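How do you go shopping for a robot?

By Ľubica Šindelář, for the Skerach young makers' pages
September 11, 2026

My job is buying things. Not sweets and trainers, sadly! I buy equipment for a workshop in Sosham where people teach robots to do kitchen jobs, like putting dishes away. The robot we're saving up for is called Elo, and Elo isn't here yet. You might think that means I've got nothing to do until the big box arrives. I wish.

Think about getting a hamster. The hamster is the cheap part, isn't it? Then there's the cage, the wheel, the bedding, the food, and someone to look after it when you go on holiday. Robots are just the same, only the cage is a table and the bedding is an awful lot of cable.

So before I spend anything I make a list, and I always start with the job. What do we want the robot to do? If the answer is "pick up bowls", then I need hands that can pick up bowls. I don't need wheels, or a robot that can do backflips (I did ask, and was told no).

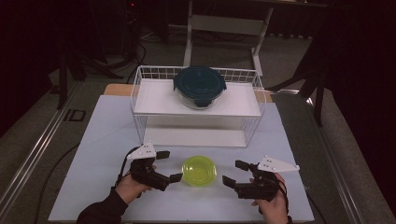 Robot hands are called grippers, and they come in lots of shapes and prices. Some have suction cups, some have soft squashy fingers, and some have just two fingers that open and close like a crab's claw. The clever bit is that you can try the claw kind before you own a whole robot, by holding them yourself. One in each hand, a little yellow-green bowl between them, and you find out very quickly what's easy and what's fiddly. Try it at home with two pairs of kitchen tongs and a plastic bowl. It's much harder than it looks, and you'll see why I want to know all this before I hand over the money.

Now for the sums, which I like best. My budget for the practice kit this year was £2,206. A budget is the most you're allowed to spend, like pocket money with a lid on it. In August I ordered a set of parts from a shop called Baláž, and that came to £744. Take one from the other and I had £1,462 left. That sounds like loads! But I still had to think about cables, stands, and spare finger pads. Pads rub away when they grip things all day, a bit like the rubber on the end of your pencil, so I put 4 spare ones on the list.

Then there are the cheap things, and I love the cheap things. A robot that's going to learn about kitchens needs kitchen stuff to practise with, and you don't have to buy that from a special robot shop. Bowls, tubs with lids, a wire rack to put them on. Ordinary ones are best, the sort you've got in your own cupboard.
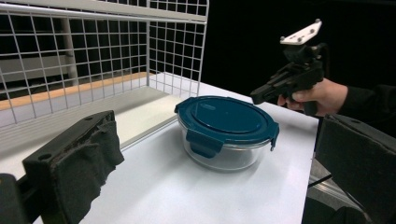 I also leave some money alone. It goes on a line at the bottom of my list called "oops", and it's for whatever I forgot. Last year I forgot plugs. Two weeks we waited for those plugs, and I had to make everybody tea.

If you'd like to plan a robot of your own, get a sheet of paper and write the job at the top. Underneath, write every single thing it would need, even the boring bits like a table. Guess a price for each one, then look up the real price and see how far out you were. My first guess for Elo's table was £2. I'm better at it now.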